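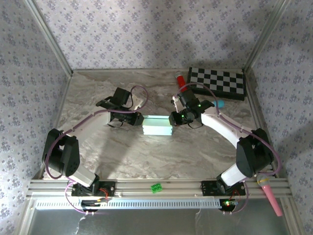
Why do people lose track of a pale case that is lying in plain sight?

Mostly it comes down to contrast. A light, matte case on a patterned counter has little to set it apart, and the eye goes to the pattern first.

4.2 Surface and visibility

The Hedside survey asked 257 households where they keep small plastic cases and which ones they have trouble finding. Respondents listed 317 cases in total. Pale colors with no label came up more often than any other group, and kitchen counters were named more often than drawers. We had expected the reverse – drawers are darker and more crowded – but people seem to search a drawer with more care than they search a counter.

Figure 3. Pale mint-green box on a marble-patterned surface, with floral wallpaper behind.

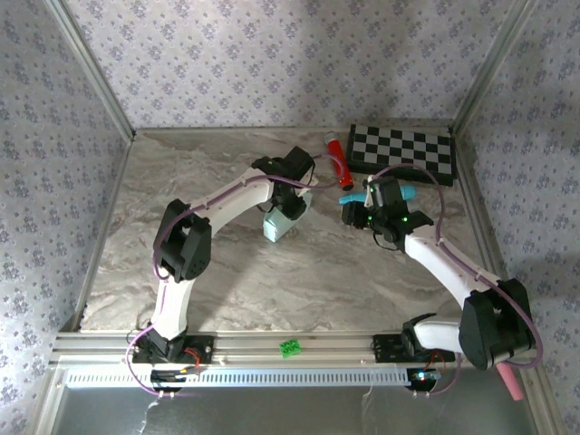 Apinya Inthanon objected, on reading a draft of this section, that color was getting too much of the credit. In her view a case goes missing when it has no fixed spot, and a bright red one would be lost just as often in the same home. We think the two effects add up. Households that reported a fixed spot still had more trouble with pale cases, though the gap was smaller.

Veined stone patterns are a hard background for a second reason. The veins make long edges of their own, and a straight side can be taken for one more vein when the light is flat. Plain counters did better in the replies, even plain white ones. 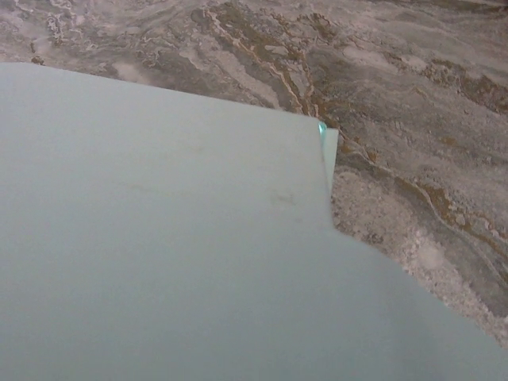 Rungrueang Institute, Department of Home Studies

4.3 Labels and marks

Respondents were also asked what they had tried. The usual answers were a paper label, a strip of colored tape, and moving the case to a tray. Tape was kept longest. Paper labels tended to come off smooth plastic, and several people in the Uso group wrote that they gave up after the first one.

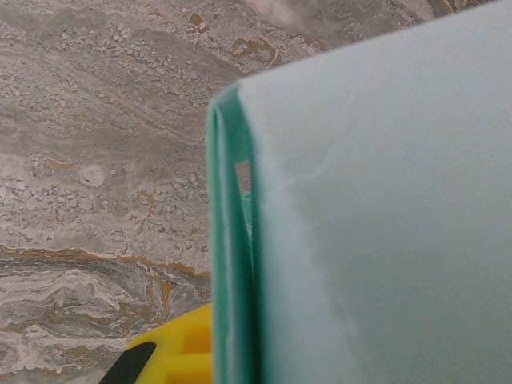
Trays worked well for households with one or two cases and poorly for those with more, who ended up stacking them. In the Ivov group, stacking was the most common complaint in March, when the follow-up forms came in. We did not ask about lighting in either round. It will be added to the next form, along with a question on counter pattern.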